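A Wednesday Matinee at the Trevville Regal

I have attended the Wednesday session at the Regal in Trevville for the past eight years, and it is my practice to record a few remarks on each film once I have returned home. The 11:30 am session this week was The Brannigan Line, a mystery of the older kind, with a running time that tested several of those present.
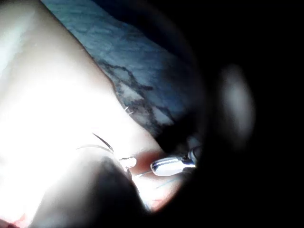
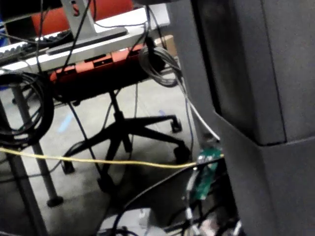
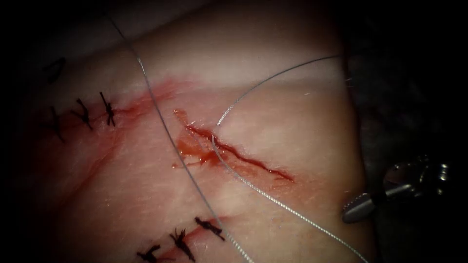 The film

The story concerns a railway surveyor who is sent to the mining settlement of Brutwood to settle a boundary dispute. On arrival she learns that the previous surveyor left without his instruments, his coat or his final pay. The residents are courteous and will not discuss the matter. She takes a room above the hotel, begins her measurements, and finds that the figures in the old field books do not agree with the ground.

The first hour is very well handled. The director allows the viewer to study the maps alongside the surveyor, and the error in them can be found by anyone who is paying attention. I noticed it shortly before she did and was pleased with myself for the remainder of the afternoon.

The second hour is weaker. A romance with the hotel keeper is introduced and then forgotten, and a long inquest is staged in a hall so dim that it was difficult to tell the witnesses apart. I would also question the decision to reveal the culprit by means of a letter read aloud. A film that has relied so heavily on maps should have found its answer in one. The closing shot of the train leaving the valley does recover some of the lost ground.

The performances are sound throughout. The actor playing the hotel keeper has little to do and does it with dignity. The score, mostly cello, is used sparingly and is the better for it.

The session

Patrons are advised that concession tickets have risen to $25 where the session includes lunch at the Trumach Tea Rooms next door. The soup was pumpkin. Seating in the rear stalls remains closed while the carpet is replaced, and those who favour an aisle seat should arrive 30 minutes before the programme begins.

My friend Kalliopi Zupan attended with me and holds a different view of the inquest, which she considered the finest part of the film. We discussed the matter on the 718 bus as far as the hospital stop without reaching agreement. She intends to see it a second time. I do not, although I would gladly watch the first hour again if it were offered separately.

The November programme has been posted in the foyer and includes two comedies and a restored musical. I expect to attend the musical.

Recent posts

The Lamplighter's Daughter: a second viewing
Subtitles and the front row
Notes on the winter programme at the Regal
A short review of a very long western
Lunch at the Trumach Tea Rooms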